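Grovthorpe Makers and Machines > General Talk > Automation

Topic: Went to the Berchtold open day, came home with questions

kettle_and_wire wrote:

Posting this for the people who asked me to report back. Berchtold opened up their automation lab for an afternoon in December and I went along with my brother-in-law, who wanted the free coffee. The flyer promised "robots that handle everyday objects as people do." I have been going to these things for years and I have heard that sentence, or its cousins, at most of them.

First impressions were fair. They let us in by groups of 12, the coffee was decent, and the guide, Regula Mösli, answered what she was asked. She gave a short talk about their system, Lalel, and said it had been trained on 1,000 recorded tasks. I asked what counts as a task. Opening a drawer is one. Picking up a pen is one. Picking up the same pen from the other end of the table is also one, so make of that number what you like.

Then we got to see it do things, or at least one thing at a time. The arms work inside a black fabric enclosure and there are small cameras down at the grippers, with the picture up on a screen for visitors. I liked this part best, because you can judge the grip for yourself instead of taking the word of someone with a lanyard. Two fingers, a small dark block between the tips, and not much light down there. 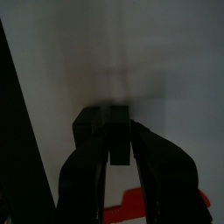
Jonas Auer: I was in the group before yours and I think you are being stingy already. Holding a little block by its top end without squashing it or letting it tip is a real job. I spent a good part of my working life on pick stations and we had a fixture for every single part. If the part moved, the line stopped. These people have no fixtures at all.

kettle_and_wire wrote:

Sure, and I said fair, didn't I? My trouble is with the flyer. "As people do" is a big claim to hang on a block. My niece can hold a block. She can also find it again when it goes under the couch.

solder_sue wrote:

Did they say how often it fails? Every one of these demos I've been to has a person standing next to it with a hand near the stop button and a very calm face.

kettle_and_wire wrote:

I asked. The answer was that out of 579 attempts at picking things up in the past month, "the large majority" went well. I asked for the other number and Regula said she would have to look it up. That is where I start to lose patience. If you know the 579, you know the rest.

Jonas Auer: Or she runs the tours and somebody else keeps the sheet. Not everything is a cover-up.

kettle_and_wire wrote:

Fine, could be. I left my email address. I'll post it if they write.

OK, second half. After the talk they took us to the side where you look into the whole work area at once. Two arms, one from the left and one from the right, and a spread of household stuff on a dark table. White cutting board in the middle with scissors on it, a pink cup, a wooden box, a tray, a marker. More cluttered than I expected, which I count in their favor. At most open days you get one cube on a clean table. My brother-in-law asked if they could turn the board around and start from there. The man at the desk said the layout was set for the afternoon.

I get that they have a schedule. But a set layout is the very thing I'd want to see broken. Give me the same stuff dumped out of a bag and I will clap with everybody else.

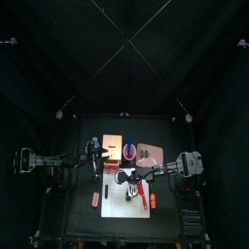
The other thing I wanted to know was whether the two arms share a plan or each do their own bit and try to stay out of the way. I got two different answers from two different people. One said a single model drives both. The other said it depends on the task. Both of them may be right, but somebody should agree on the answer before the doors open.

Prices came up too. A cleaned-up version will be sold through Pamex, no figure given, "competitive." I have a drawer full of brochures that say competitive.

Ryszard Szulc: Pamex quoted us for a single arm cell two years ago and the arm was the cheap part. Guarding, wiring, training, then a service contract on top. For a shop our size it made no sense. We do runs of 300 and then change over.

solder_sue wrote:

Runs of 300 is where this kind of thing is supposed to help, though, isn't it? No fixtures, quick change. If it does what they claim.

Ryszard Szulc: If. I would want it in my shop for a week, with my parts and my bad lighting, before I sign anything.

Jonas Auer: On that we agree. I still say go and look at it. The people were friendly and they didn't hide the thing behind a video, like some do. Ten years back you would not have seen two arms over a table that busy at all.

kettle_and_wire wrote:

I'd go again, for the record. I just want the flyer to say what the machine does.

Two practical notes for anyone thinking of the next one. Parking is behind the building, the front lot is staff only. And stand on the left side of the room for the talk – the speaker on the right buzzes.

solder_sue wrote:

Do you have to sign up or can you walk in?

kettle_and_wire wrote:

Sign up at the front desk, they take names until the groups are full. No email from them yet.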